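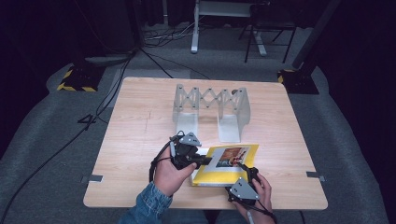

According to Loubna Ouali, the lazy tongs is older than most of the names given to it, and the lack of a settled name has made its early history hard to trace. The same linkage of crossed bars is called a pantograph, a scissor mechanism or a lattice arm, depending on the trade.

Lazy tongs

Lazy tongs are a linkage made of bars joined in a row of X shapes. Each pair of bars is pinned at the middle and at the ends to the next pair. When the bars at one end are squeezed together, the whole row grows longer and narrower. When they are spread apart, it shortens.

Use

The linkage was first common as a hand tool for picking up objects out of reach. It was later used in folding gates, extending shaving mirrors, telephone brackets and lifting tables. In a lifting table the row stands upright and the load rests on a platform at the top. Effort is greatest when the table is nearly flat, so many designs do not fold down completely.

Materials

Older examples are of wood or iron. Plastic links are found in toys and teaching models. Wear at the pins is the usual fault, and a small amount of play in each joint adds up along the row.

Collections

The Hodlow museum in Vurnmont holds 112 examples, four of them folding gates from a Khokhar warehouse. Its catalog was last revised on 9 June 2020.

See also: Scissor lift, Folding gate, Linkage (mechanical)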